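Sobre nós

A Cornora desenvolve software para braços robóticos de bancada. Escrevemos a camada que fica entre a câmera e o controlador do braço: calibração, estimativa de pose, planejamento de trajetória e as ferramentas que o integrador usa para ver o que deu errado. Não fabricamos robôs nem vendemos células prontas.

A empresa começou com 3 pessoas e um único produto, o Briseo, que calibra câmeras fixas e câmeras de punho no mesmo sistema de coordenadas. Hoje somos 28, a maioria em engenharia, e o Briseo continua sendo a porta de entrada de quase todos os clientes. 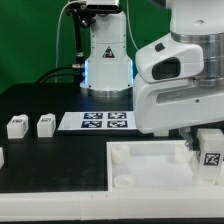 O segundo produto é o Phelan, o planejador. Ele recebe as poses das peças, o modelo da célula e as restrições da garra, e devolve uma trajetória que o controlador consegue executar sem reinterpretação. Quando não encontra solução, informa qual restrição bloqueou a busca -- uma parede de bandeja, um limite de junta, uma peça vizinha. Essa mensagem foi o pedido mais frequente dos primeiros integradores e levou mais tempo para ficar boa do que o próprio planejador.

Boa parte do trabalho diário é de bancada. Cada versão passa por uma sequência de tarefas com blocos marcados, bandejas e placas de referência antes de ser liberada. São cerca de 40 tarefas, e a lista cresce sempre que um cliente nos envia um caso que o software não resolveu.

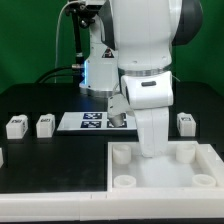

Garra dentro da bandeja branca, com a placa de marcadores ao lado.

Os registros de cada execução ficam guardados com as imagens de todas as câmeras, os valores das juntas e a versão exata do código. O cliente pode abrir os mesmos registros no Brindlow, nosso visualizador, e comparar a pose estimada com a pose comandada instante a instante. O Brindlow é distribuído junto com os outros dois produtos, sem licença à parte.

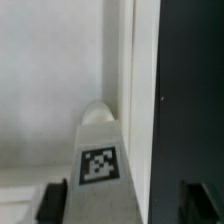
Noreen Keane escreveu, depois de migrar a célula dela para o Phelan: o que mudou para nós foi o diagnóstico. Antes, uma falha de percepção e uma falha de planejamento tinham a mesma cara no log, e a equipe perdia a manhã discutindo de quem era o problema.

Respondemos ao suporte com as mesmas pessoas que escrevem o código. A equipe de percepção cuida do Briseo; controle e planejamento dividem o Phelan; ferramentas mantém o Brindlow e os formatos de registro.

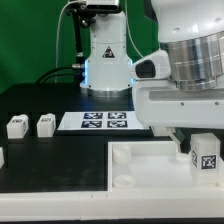 As versões estáveis saem 4 vezes por ano. A próxima está prevista para junho e traz a recalibração parcial, que permite corrigir só a câmera deslocada, sem repetir o procedimento inteiro.

Para avaliar o software, basta enviar o modelo do braço, o tipo de câmera e uma descrição da tarefa pelo formulário de contato. Vagas abertas ficam na página Carreiras.

Página atualizada em 5/12/25.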